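Unit 7: Sorting and storing vegetables
Handout for the home kitchen course, Okdale
Please bring it again on 30th June.

In the last unit we spoke about the board and the knife. Today we stay with the vegetables before they are cut. The practice set is the same as in April: one basket, one cutting board, toy vegetables. With toys we can repeat the exercise many times and nothing is spoiled.

Words for this unit: basket, handle, rim, stalk, to sort, to store, to bruise.

Which vegetables like the cold? The pepper can go in the refrigerator drawer. The potato should not. It wants a dark and dry place with some air, and a woven basket is good for this. The tomato stays on the counter until it is ripe. 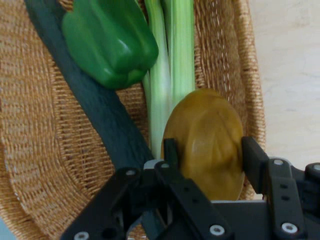
The green pepper and its neighbors in the woven basket. 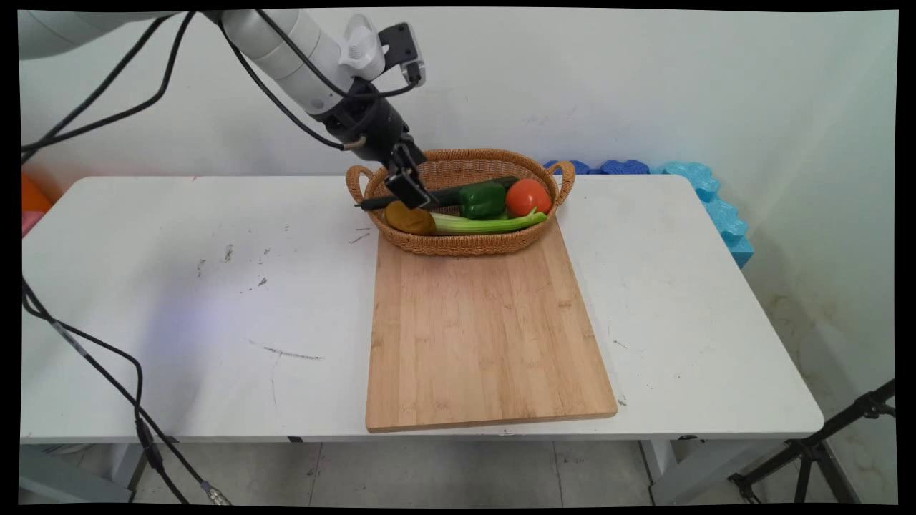
When you empty a basket, take the round pieces first and put the long ones to the side. Heavy things go back in at the bottom. A tomato under a potato will bruise, also if it is only for one night.

Exercise A. Empty the basket on the board and make two groups, refrigerator and no refrigerator. Compare with your partner.

Exercise B. Write the shopping list for one soup. Use 254 g of potato and 80 g of leek or celery. Then write the same list for double the quantity.

Reading: Coste, Vegetables at Home, the chapter on roots. The Clarnum library has two copies.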